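Clirkeo opens tea room with 29 tables in Plovden

PLOVDEN, April - Clirkeo, the maker of dining furniture, will open a small tea room inside its Plovden showroom this month. Visitors can sit at the tables of the new Espiritu line and drink a tea before they decide anything.

The square Espiritu table has a white top with a light gray marble pattern. It is shown with four upholstered chairs with rounded backs, also in light gray. The tables are dressed simply - a dried plant in rust color, a clear glass cup on its saucer.
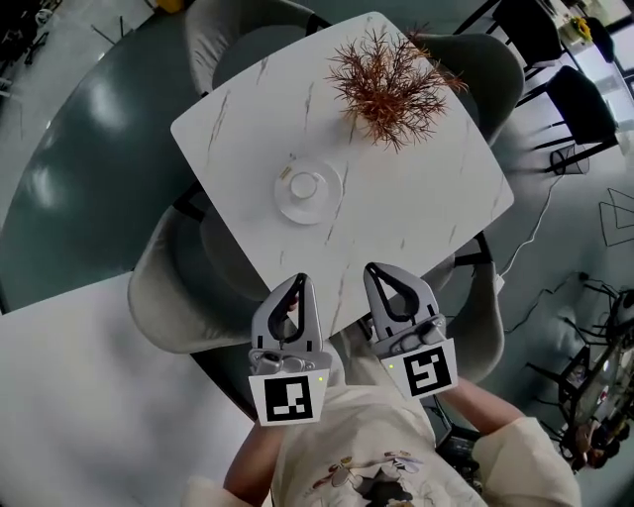
Opening hours and seats

The tea room is open from 10 a.m. until 6 p.m. and has 29 tables. Groups of more than four persons are kindly asked to reserve. The first 200 guests will receive a glass cup with saucer from Dodo, our partner for tableware.

Entrance is free. Tea is served until 5:30 p.m.

Press contact: Clirkeo showroom, Plovden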